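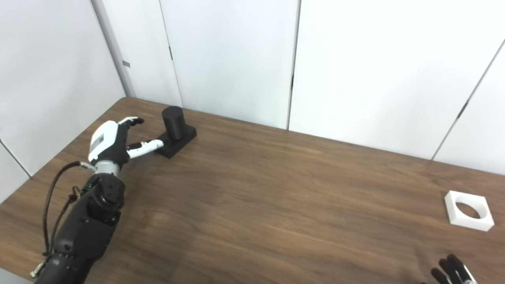 Figure 6.1. Peg-and-block task, head camera view. Left hand near the peg; block to the right.

Unit 6. Bimanual Insertion from Demonstrations: Chunked Prediction and the Clearance Problem

Notes by Ludmila Jireš. Read before Wednesday. The lab sheet for this unit is separate.

6.1 The task

The workspace holds two parts. The first is a black cylinder fixed upright on a square base, which we call the peg. The second is a white square block with a round hole through it. The goal state is the block seated on the peg, flat against the base. Either hand may move either part. In most of the demonstrations the left hand steadies the base and the right hand brings the block across, but the task definition does not require this, and the policy is never told which hand should do what.

The task looks simple and is a poor fit for plain behavior cloning. The approach is long and forgiving: errors of a centimeter do not matter while the block is in the air. The last part is short and unforgiving. A loss averaged evenly over time steps spends nearly all of its weight on the part that is easy. Keep this in mind when you read training curves. A low validation loss says very little about whether the block goes on.

6.2 Observations and actions

The observation at time t is the head camera image together with the joint positions of both arms and both hands. There is no force sensing in the baseline. The action is a vector of target joint positions, sent to a position controller that runs faster than the policy.

Two points are often missed.

First, the head view puts the hand between the camera and the part at exactly the moment when precision is needed. When the block is lowered, the rim of the hole hides the top of the peg. The policy must then rely on joint positions and on what it saw earlier. A policy that conditions on a single image has no access to the second.

Second, target positions are not reached positions. During contact the gap between the two carries information about force. If you train on reached positions as actions, you throw this away, and the learned policy will press too lightly to seat the block. Use the commanded targets.

6.3 Action chunking

In place of one action, the policy predicts a sequence of k future actions from the current observation:

a(t), a(t+1), ..., a(t+k-1) = f(o(t))

With k = 1 we recover ordinary behavior cloning. Larger k reduces the number of decisions per episode, and so the number of places where error can compound. It also handles pauses better. Demonstrators tend to stop for a moment before insertion, and a one-step policy trained on those frames learns that the right response to "holding still above the peg" is to hold still above the peg. It may stay there until the episode times out.

The cost is reaction time. If the full chunk is executed open loop, the policy cannot respond to a slipped grasp until the chunk ends. In the Halás baseline we use k = 20 and query the network at every step, combining overlapping predictions with exponential weights:

w(i) = exp(-m * i)

where i = 0 is the oldest prediction still covering the current step. Small m gives nearly equal weights and smooth motion. Larger m favors the older predictions and makes the arm slower to take in new observations. Students regularly get this direction backward, so check the index in your own code before tuning anything.

6.4 Multimodal demonstrations

The two demonstrators for this set, Tamer Nimri and Ctibor Krajčí, approach the block differently. Nimri grasps it by opposite sides and keeps it level. Krajčí tilts it, catches the far edge of the hole on the peg, and lets it rotate down. Both work. The average of the two does not: it arrives with a half tilt and jams.

A regression loss on a deterministic network produces this average whenever the observation does not tell the two apart. Three remedies are covered in lecture:

(a) a latent variable inferred from the demonstrated sequence at training time and set to its prior mean at test time;
(b) a diffusion model over chunks;
(c) training on one demonstrator only.

Option (c) is not a joke. It halves the data and should be run as a control before either of the others is credited with an improvement.

6.5 Results

Each condition was evaluated over 28 trials, with the block placed at a marked set of poses on the right half of the table. We report success separately by stage, as "grasped," "aligned," and "seated." Do not report a single success rate for this task.

The pattern in the October runs was as follows. The one-step policy grasped the block reliably and stalled above the peg. The chunked policy without the latent variable reached alignment in most trials and jammed in many of them, usually with the near edge of the hole resting on top of the cylinder. Adding the latent variable removed most of the jams. Training on Nimri alone removed nearly as many, with a small loss at the grasp stage for block poses far from those he had used.

The jam failures are worth watching at reduced speed. The controller keeps pushing toward its target, and because the image hardly changes, the next chunk is close to the last. Zdeňka Malý's variant adds the tracking error (commanded minus reached position) to the observation. It backs off and retries in some of these cases. The number of retries was too small to support a claim, and the write-up should say so.

6.6 Common errors in last year's reports

Splitting by frame. Frames from one demonstration ended up in both training and validation sets. Split by episode.

Normalizing with test statistics. Compute mean and scale on the training episodes and store them with the weights.

Changing clearance without saying so. The Flestthorpe block set has over a dozen hole sizes and they are hard to tell apart by eye. Measure the hole and the cylinder, and give both diameters in the report.

Moving the camera. A shift of the head between collection and evaluation looks exactly like a bad policy. Overlay a stored reference image on the live view before the first trial.

6.7 Problems

1. Show that with k = 1 the overlapping-prediction scheme reduces to executing the single predicted action for any m.

2. Suppose two grasp modes are equally likely given the observation. Write down the minimizer of the expected squared error, then of the expected absolute error. In one dimension, is the second unique?

3. Propose a time weighting for the loss that emphasizes insertion without hand-labeled stages. State one way in which it could fail.

Questions on problem 3 go to Bořivoj Tóth. Bring a sketch of your weighting to the lab session.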